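I'd been trying to get Clodagh Noonan on the phone for most of August, and when she finally picked up she was eating toast and waiting on a build. "You've got me until it compiles," she said. It took a while to compile, luckily for me.

Clodagh writes the software side of Plurnlow, the planning and control stack that the small team at Premville has been putting together for picking soft things out of containers and putting them back in. I'd read her notes on the planner and wanted to ask why she'd thrown the first version away, and she laughed before I'd finished the question.

"Because it was a beautiful planner for rigid boxes," she said. "It gave you the shortest path every single time, and the shortest path into a basket goes right over the rim with no room to spare. Mathematically that's fine! Then your object sags a bit and it isn't fine anymore."

The new one treats whatever's in the fingers as a fuzzy blob that can grow in any direction. She pads it by 10 millimeters to start and lets the wrist view shrink the padding if things look stable. I asked if that was slow. "The first cut was awful. I had it replanning in 141 milliseconds, and you could see the arm thinking. It'd go, stop, go, stop, like somebody learning to drive stick."

Baskets turn out to be a favorite subject of hers (I counted myself lucky she didn't start there). A woven wall is full of little gaps, and a perception model that was raised on solid bins doesn't know what to do with them. 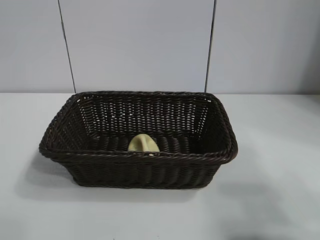
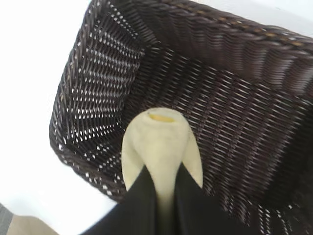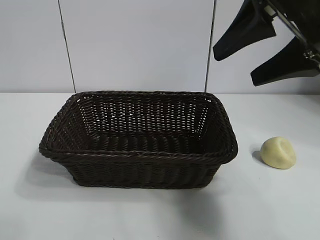

The dark woven basket from the fixed view, from the wrist, and from the fixed view again with the fingers open.

"The background comes right through the weave," she told me. "So the segmentation would hand me a basket with a hundred tiny windows in it, and the collision checker took every one of those seriously." Her fix was pretty blunt. She fits a simple tapered tub to the rim and the base, calls that the basket, and ignores the weave completely — she says she spent a month on cleverer ideas and deleted all of them.

We got onto tooling after that, and she perked up even more. The team logs every run into a viewer called Alalex, where you can scrub through both camera views with the planned path drawn on top. Before Alalex she was lining up timestamps by hand in a spreadsheet. "I had 1308 rows in that thing. I still dream about it."

The grasp scoring comes from another piece, Bhatia, and here she got a little careful. Bhatia gives each candidate a score out of 100, and people love a number like that. "They'll ask me what an 80 means, and I say it means it's better than a 70. It's a ranking. Please don't put it on a slide."

I wanted to know what she'd change if she could have a free week. She didn't pick anything glamorous. She'd rewrite the part that decides when to let go, which at the moment is a stack of conditions she describes as "my own personal attic." Right now it checks height above the basket floor, then whether the wrist has settled, then a timer, and she'd like the timer gone.

"A timer is you admitting you don't know what you're waiting for," she said, and then I heard typing, and she told me the build had failed on a missing semicolon and she had to go.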